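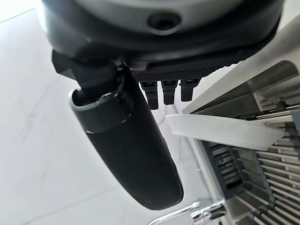
Will saved games from the original Dilby handheld carry over to the new model?
Saved games made on the original Dilby will carry over, provided that the old handheld has been updated before the transfer is begun. Both machines must be signed in to the same player account, and both should be connected to mains power until the process has finished.

The members' desk has received a good deal of correspondence on this subject following the announcement of the revised Dilby in November. The position, as confirmed to us by the publisher Meneo, is set out in the paragraphs that follow. Members who do not intend to replace their present handheld need take no action, and their games will continue to run as before.

The transfer tool is found in the system menu, under Storage. It copies saved games, screenshots and player profiles. It does not copy the games themselves, which must be downloaded again from the Meneo shop or, in the case of cartridges, simply moved from one machine to the other. A player may register up to 4 handhelds on a single account, but only 2 may be signed in at the same time. Members who share an account within a household are advised to check this before they start.

Cartridges made for the original machine fit the new one without an adapter. The reverse does not apply — titles published for the revised model alone have a differently shaped case and should not be forced into the older slot.
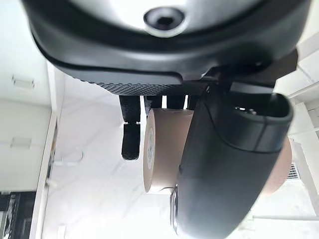
Hardware notes, members' edition

Owners of Gretach, the racing title from the Lozano studio, should note one exception. Its time-trial records are held on the studio's own servers and will not appear on the new handheld until the game has been opened online at least once. Records set while offline should be uploaded from the old machine first. Lozano has told members that it does not plan to restore records lost in this way.

Hernán Henao, who edits the technical pages of this newsletter, carried out a full transfer on a well-used handheld holding 50 saved games. Every file was copied, although the folders into which he had sorted them were not kept and had to be made again by hand. He also reports that the progress bar may remain at the same point for up to 10 minutes. Members are asked not to switch off either machine during this time.

The library's loan handhelds will be moved to the new system software before the next lending period. Borrowers who wish to keep their progress should copy it to a memory card before returning a machine, as all loan units are cleared on return.
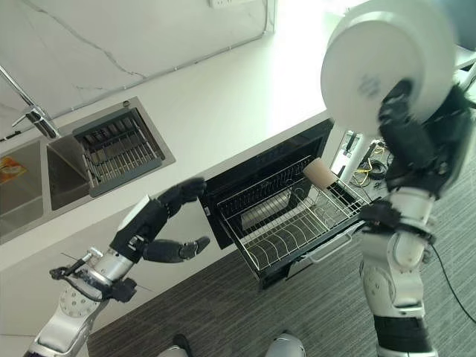

Can the original handheld still be used once the transfer is complete?
The original handheld remains fully usable, and the player may continue to buy and download games on it. Saved games are copied and are not removed from the older machine, but the two sets are kept separately from then on, and progress made on one will not appear on the other unless a further transfer is carried out.

Further questions may be sent to the members' desk at the usual address, marked for the attention of the technical pages.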